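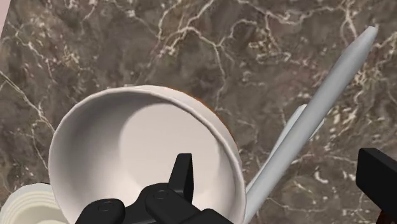

7/4/25
By our technology correspondent

The bowl broke a little before the lunch service at a staff canteen in Muderow. It was plain, white and wide, the sort that holds fruit or mixed leaves, and it had been lifted from the worktop by a Laizer kitchen arm that had been on trial there since the start of the month. The arm took it by the rim, raised it, swung towards the serving hatch and lost it. The pieces went across a tiled floor.

Bowls get broken in canteens, and if that had been all, the canteen would have swept up and carried on. The trouble came in the next few seconds. A kitchen assistant bent to pick up the larger pieces, and the arm, which had worked out that its gripper was empty, came back to try again. It met her forearm and pushed it against the edge of the counter. She pulled free and someone else hit the stop button. She had a bruise, a shallow cut from a piece of bowl and, by the account of those who work with her, no wish to stand near the thing again.

That was in September. Julus, the company that makes Laizer, called it "an isolated handling event" in the note it sent to customers. I have now read that note several times, along with the longer technical report it grudgingly attached, and the word I keep stopping at is "isolated". From what?

The case for the arm rested on a number. Before it went anywhere near a working kitchen, Laizer had been put through 534 bowl lifts in Vemora, the simulator that Julus uses to train and test its software. It failed 6 of them. The sales brochure made a good deal of this, and you can see why. A pass rate of nearly 99 per cent sounds like something you could let loose among the crockery.

I asked to see what a pass looked like, and was shown a long reel of them. The simulated kitchens are handsome places. There are dark stone worktops with pale veins, clean white bowls, plates in neat stacks, and utensils lying at angles so that the software has something to steer round. The gripper comes in from the bottom of the view, one black finger inside the bowl and one outside, and closes on the rim. Up goes the bowl. A green word appears and the kitchen is rebuilt with everything somewhere else.

It took me longer than it should have to notice how soon the green word comes. The report gives the rule in an appendix. A lift is counted as good once the bowl has risen 50 millimetres above the surface. That's the whole test. The bowl doesn't have to go anywhere, or be put down. If it slides out of the fingers at 60 millimetres, the score stands, because by then the run has ended and there is no more bowl to drop.

In Muderow the hatch was on the other side of the room's main counter, and the arm had to turn most of the way round to reach it. A bowl held at one point on its rim hangs with its weight off to the side. Anyone who has carried one that way with wet hands knows what it does when you turn quickly. It twists. The canteen's bowls weigh 400 grams each, heavier than the ones in Vemora, and they come out of the dishwasher with a film of water on them. The simulator has no water. Its bowls have the same grip all over, in every run, and the figure chosen for that grip was, in the report's own phrase, "favourable".

Julus says it always knew that simulation was a first step. I don't doubt that its engineers knew. They are plainly capable people and some of the report reads as though it was written by someone who had been waiting a while to be asked. But the brochure didn't say first step. It gave the 534 lifts and the tiny number of failures, and it put them on the same page as the words "kitchen ready".

The company's defenders make a fair point here, and it should be heard. You can't teach a machine to handle crockery by letting it smash crockery for a year. In a simulator it can fumble all night and no harm is done, and the engineers can move the plates, change the counter, dim the lights and start again at no cost. Every firm in this line of work does it. The alternative is slower and dearer, and might not be any safer. I accept all of that. My complaint is about what gets carried out of the simulator and waved at a buyer.

Then there is the second fault, which worries me a good deal more than the first. The arm went back.

The retry was put in to deal with near misses. If the fingers closed on nothing, or the bowl slipped early, the arm would pause, look again and have another go. In testing this made it seem calm and almost patient. Several of the passes in the Vemora tally were second attempts, although the brochure doesn't mention that either. On the counter, in a simulated kitchen with no people in it, retrying is a sensible thing to do. There is never anyone's arm in the way.

Laizer does have a way of sensing people. It slows down when someone comes within reach, and stops if it meets resistance above a set level. On the day, according to the report, it did slow down. It then carried on, slowly, towards a bowl that its software still placed near the edge of the worktop – the camera on the wrist had caught a white piece there, and the software took the curve of it for a rim. When it met the assistant's arm the push stayed under the level at which it would have stopped. So every safeguard behaved as designed. The report says so twice, and seems to think this is good news.

I'd have thought it was the worst line in the document. A safeguard that fails can be mended. One that works perfectly while pressing a woman's arm against a counter has been set wrongly by somebody, and has presumably been set the same way in every other kitchen that has taken the machine. Julus won't say how many that is.

It has made changes. The arm now stops dead if it loses something it was holding, and will not move again until a person presses a button. The push limit has been lowered. In Vemora, a lift counts only when the bowl has been carried to its destination and set down, and the simulated crockery now varies in weight and slipperiness. Under the new rule the company ran the bowl tests again. I asked for the new pass rate and was told that it was "not directly comparable" with the old one. I believe that. I'd still like to know it.

What the changes don't include is any more time in real kitchens before the next batch goes out. The trial in Muderow was meant to be that stage, and it was cut short. Julus told me that the lessons had been "fully captured in simulation", and that it saw no need to repeat the exercise on site. A company that was misled by its own simulator has answered by improving the simulator and trusting it again. Perhaps the new version is as good as they say. The old one was described in much the same terms.

The canteen has gone back to moving its bowls by hand. The mount for the arm is still bolted to the counter, as taking it out would mean replacing a section of worktop, and neither side has agreed to pay for that. Staff keep the tea towels on it.

I went in at the end of a lunch service and watched two people clear the counter. They carried the big bowls with a hand underneath, and one of them dropped a spoon. The manager, who had been keen on the trial and still speaks up for the idea of it, said he would have another arm in if someone could show him it working beside a busy dishwasher for a month. He has put this to Julus in writing. He was sent a link to a video.

Letters and corrections: write to the features desk | © 2025 All rights reserved | Back to top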